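Nuchit Community Room: where we are with the tables
Posted in March by the Nuchit project lead

Hello again to everyone at Jarkommont! I know the last update was mostly me grumbling about the delivery slot, so I'm happy to say this one has proper news in it.

The furniture money is spent, or nearly. We had 23 tabletops on the list from Jestunitz and all but two have come. The missing pair are for the corner by the coat hooks (the awkward bit, if you remember the floor plan) and they're promised before the end of the month. I've held back the last payment until they turn up.

We went with the pale finish in the end. I'd been leaning toward something darker, mostly because I worry about tea rings, but the room only gets sun in the morning and the dark sample made it feel like a waiting room. The sewing group like the light one as well, as they can see their pins on it!

Four of the old folding tables went to the Esport hall, who were very glad of them. The rest were past saving. Hire of the van came to $184, a bit more than I'd budgeted, and I've taken it out of the sundries line unless you'd prefer it somewhere else.

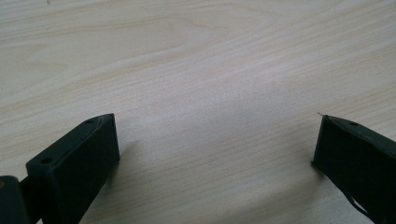

One of the new tabletops, with the grain running on the diagonal.

Still to do: felt pads for the legs, a wipe-down rota, and somewhere to stack the chairs when the dance class is in. I'm also getting a price for a trolley, but that would come from our own funds so don't panic.

Receipts are in the shared folder. The next report should cover the lighting.

Recent updates
Delivery slots and other headaches
Choosing a finish: the samples
Nuchit floor plan, second draft
Esport hall says thank you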